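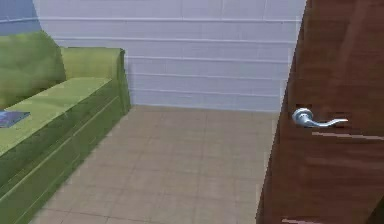
Living room, practice apartment. Green sofa, wooden door partly open.

Rooms without guests: the Fludanbridge trial at Miettinen

Text by Vasco Pacheco

Miettinen rents out 167 furnished apartments in Gerkau, by the night or by the month, and for as long as it has done so people with carts have cleaned them. In June the company signed up for Fludanbridge, a program run by the software firm Sturier. The plan is for a machine to do what the contract calls "reset tasks" between stays: picking things up, putting them back, opening and closing doors. The machine learns in a computer-rendered apartment first. The housekeepers have been asked to help write down what it ought to learn.

I spent a few afternoons with them in the linen room on the ground floor, where a monitor now stands on the folding table. The three views on this page are of the rendered apartment. I was told more than once that it is "representative." I have slept in a Miettinen apartment and would like to know what it represents.

Start with the sofa. There is one small blue object on the seat, a book or a tablet by the look of it, and the tiles between the sofa and the door are clear all the way to the wall. Iwona Jakubowski has cleaned for the company longer than anyone else on her shift, and she looked at this view for a while before asking where the suitcase was. Then the shoes, the charger, the wet umbrella, the stroller. Sturier's answer, passed along by Miettinen's operations manager, Arvo Ojala, is that clutter gets added in later rounds. There was no schedule for the later rounds when I asked, and I asked twice.

The door interests the housekeepers more than the sofa does. Real doors in the building are heavy and most of them close on their own. Iwona props hers with a rubber wedge she bought herself. The written task for doors runs to four steps and the wedge isn't in any of them. She brought it up at a Thursday-style coffee meeting, the kind with cookies and a slide, and it was put on a list.
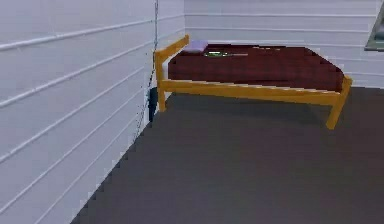
Bedroom. Maroon cover, lavender pillow, a small green item and a thin gray rod on the bed.

Beds are where the money is. The company allows 50 minutes for a full turnover and the bed takes the biggest bite out of it, so this is the part of the trial the managers like to talk about. What has been written up so far deals with the objects on the bed and leaves the linen alone. Stripping, checking for stains, the fitted sheet, the cover: all of that stays with the housekeepers, and the 50 minutes has not moved either way.

I asked Hanne Leinonen, who makes the shift schedule, what would come off the clock if a machine cleared the small things first. She pulled up an ordinary turnover and went down it with a pen. Clearing things off a bed did not have its own line. It happens while you are walking around to pull the sheet. "I can't take minutes off something I never gave minutes to," she said. To her credit she has told Ojala the same thing.

Meanwhile there is new work, and that does have minutes. Each housekeeper in the trial fills in a form at the end of the shift: what was left out, where it was found, where it went. Some like it. Marjatta Rautiainen told me it was the first time in years anyone at the company had asked her how she does a room, and she fills in more than she has to. She has written half a page on pillows. Others do it standing up with their coats on. It is paid time, which was not the case for the first two weeks, and the back pay came through only after Marjatta went upstairs with a printed list of hours.

There are 33 people on the housekeeping roster. Of those, 28 agreed to fill in the forms. The other five were not pressed, as far as I could learn, though one of them said she now feels like the person who didn't sign the birthday card.
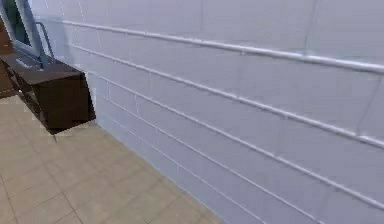 Corner with the dark brown cabinet, a light gray fixture on top, window above.

This corner took up most of one afternoon. Under the window there is a cabinet with a pale fixture on it, and the group could not agree on what they would do there. Wipe it, obviously. But a wipe depends on what has been spilled, and you find that out by looking, then with a fingertip, and sometimes by smell. Marjatta said she runs her hand along the front of a cabinet before she does anything else. The form has a box for "location" and a box for "item" and she wanted to know which one a sticky patch was.

The walls came up as well. They are very clean walls. White strips run the length of them, and Iwona said that in her experience a raised strip is a shelf for dust and should count as a task of its own. I wrote that down at the time thinking it was a joke. She meant it, and she has since filed it on a form.

Ojala is not a fool and I don't want to make him one here. He has a building where it is hard to fill weekend shifts, and he has lost good people with bad knees. If something could bend down in their place he would buy it tomorrow. He says no jobs will go. He also says the contract includes a target for "labor hours per stay," and when I asked which direction the target pointed he said it was early days. Both of those statements are in my notebook on the same page.

What has changed by now, with no machine yet at work in any of the 167 apartments, is how the housekeepers' day gets talked about. It has tasks in it. A room that used to be "bad" or "fine" or "the people with the parrot" is now eleven lines with a status. Hanne finds this useful for planning. Iwona has started hearing the lines in her head while she works and would like them to stop. Neither of them has seen anything from Sturier saying how often the thing gets a task right, even in an apartment this tidy, and I couldn't get a figure out of the company.

Sturier sent a short reply to my questions, saying the program "supports staff in focusing on guest experience." The housekeepers rarely meet a guest. By the time they come in, the guest has checked out.

The trial is set to run another season. The wedge is still on the list.

Comments and corrections to Vasco Pacheco. Names and job titles used with permission; one housekeeper asked to be left unnamed.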